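Review: Clundgate Cable Handling Rule Set, second release

The Clundgate rule set is a downloadable package of handling rules for robot cells that patch network cable. It contains a written guide, a checklist in spreadsheet form, and a validator that reads motion logs and flags violations. The second release came out in April. I ran it for most of the summer against our simulated patching cell and finished the last log on 30 Aug 2022.

Scope first. The rules cover approach, grip, insertion, release and cable parking. They do not cover guarding, emergency stops or anything else that belongs in a cell risk assessment, and the guide says so on its first page. Buyers who want a safety document should look elsewhere.

The grip section is the strongest part. Rule 4 requires the fingers to close on the connector body or boot, never on the jacket alone, and the validator checks this from the finger pose and the cable model. Rule 5 sets a hold of 300 milliseconds between closing and lifting. I expected that to be padding. With the hold removed, our logs showed the connector still rotating in the fingers at the start of the lift, so it stays in.

The insertion rules are written for a straight approach along the port axis. Lateral correction is allowed only before first contact. After contact the arm has to back out and start over. This costs cycle time, but the resulting logs are easy to read and a failed attempt can be traced to a single step.

Cable parking is weaker. The guide asks that free ends be left "clear of the working path" and gives no distance. Crossed cables are allowed as long as the one to be moved next is on top. The validator does not test for this at all; you have to check it by eye and tick a box. For a flexible part that can end up anywhere on the table, a box to tick is not enough. Cekier, which we used before, at least draws a keep-out zone around each free end.

Two-arm cells get one page. The idle arm must be parked outside the swept volume of the working arm, and the parking pose must be named in the log. I would add a rule on camera occlusion, which is missing from both packages.

Validator performance: I fed it 367 logs from 120 task layouts. It rejected 11 as unreadable, all of them from our older exporter. The command line is plain and the error messages give a rule number and a time stamp. The spreadsheet is less useful. It repeats the guide in smaller type, and the columns do not match the validator's output, so results have to be copied over by hand.

Setup took an afternoon. The import tool wants port frames with Z pointing out of the panel. Ours pointed in, and the tool gave no warning; every insertion was simply marked as a violation of Rule 9. Check that before anything else.

Verdict: worth using for grip and insertion. Write your own parking rules until the next release.

Patching cell in simulation, black and yellow cables: 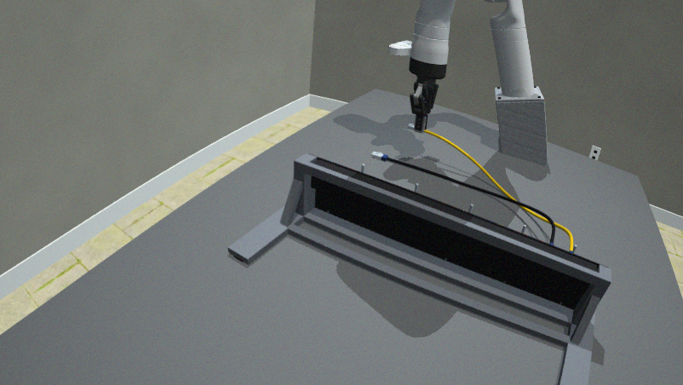
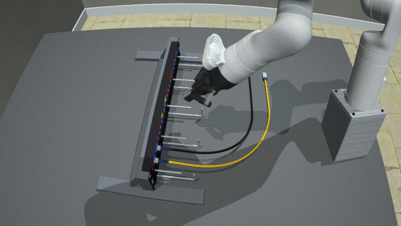

Hüsnü Ağca wrote in to disagree about the parking section. A fixed distance fails as soon as cable stiffness changes, in his view, and he would put the limit on bend radius at the plugged end and let the free end lie where it likes. He also reports that the Z axis problem can be caught by running the validator on a single hand-made insertion log before importing the full set, and that the Rule 5 hold can be shortened for stiffer boots if the change is written into the log header.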